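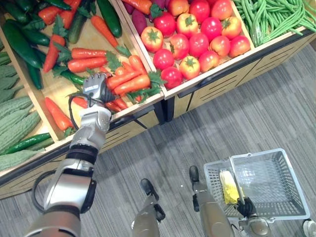
Mudilness is a small greengrocer's on Fover Street, run by Fadi Hakim. These are the questions we get most often at the till and by email. Most of the vegetables are sold from open wooden bins, so you pick what you want and put it in a basket. Carrots are sold with their leafy tops on, in the same bin as the cucumbers and the bitter melons, and the tomatoes have the bin beside them.

## Opening and ordering

**When are you open?**

8 in the morning until 7 in the evening, Monday to Saturday. We are closed on Sundays.

**Can I order ahead?**

Yes. Ring or email by noon the day before. Friday orders fill up early, so please give us an extra day for those.

**Do you deliver?**

Only within Kirnivine. Outside that area you will need to collect.

## Choosing and paying

**Can I buy just one carrot?**

Yes. All loose vegetables are sold by weight and there is no minimum.

**Can you take the carrot tops off?**

Ask at the till and we will twist them off after weighing. If you take them home, cut them off before the carrots go in the fridge — they go limp faster with the leaves on. The tops can be used in soup or chopped into a salad.

**Are the red and the yellow-orange tomatoes the same price?**

Yes, they are weighed together. Choose the deep red ones for tonight. The paler ones will usually ripen on a windowsill.

**How do I cook bitter melon?**

Halve it lengthways, scoop out the seeds and slice it thinly. Salt the slices, leave them for a while, then rinse and fry. There is no need to peel it. Salting takes away some of the bitterness but not all of it.

**Where do I leave my basket?**

In the stack by the door. Please don't leave baskets on the carpet between the displays — people trip over them.

## Anything else

**Who supplies your vegetables?**

Most come from Younis, a grower we have bought from since we opened. What they have changes with the season, and in September the choice is at its widest.

**Can I return something?**

Bring it back the next day with the receipt and we will swap it or refund you.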